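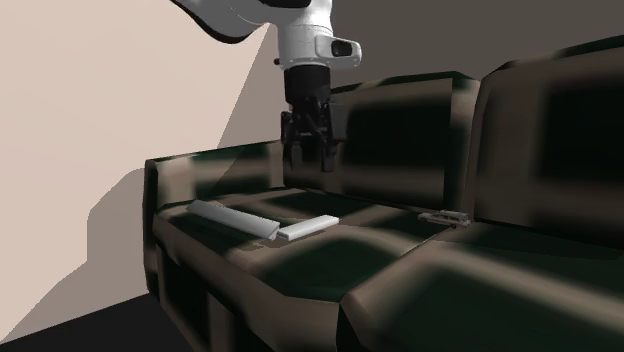 Slide 1: Upholstery foam and seat wear

Prernden tested 956 cushions from waiting rooms. Foam loses height early, then levels off. Define compression set before giving results — half the room will be buyers.

Slide 2: Method

Load cycles follow the Orkenik protocol, with 2 rest periods per run. Height is read at the center and the front edge.

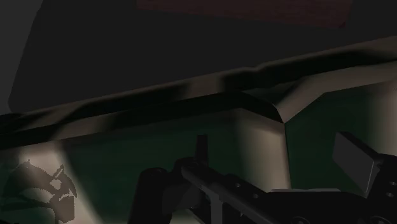
The front edge fails first in most samples. Mention Sólveig Kirkegaard's density correction.

Slide 3: Costs

Refilling comes to 177 per seat, replacement to 3,405. 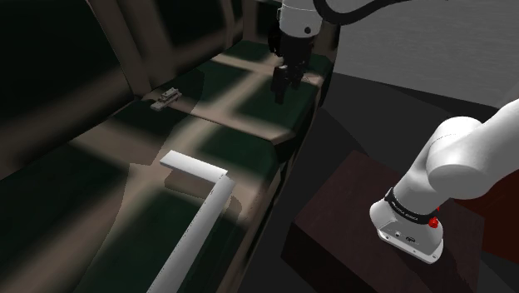
Both prices exclude freight. Send contract questions to Poul Toft.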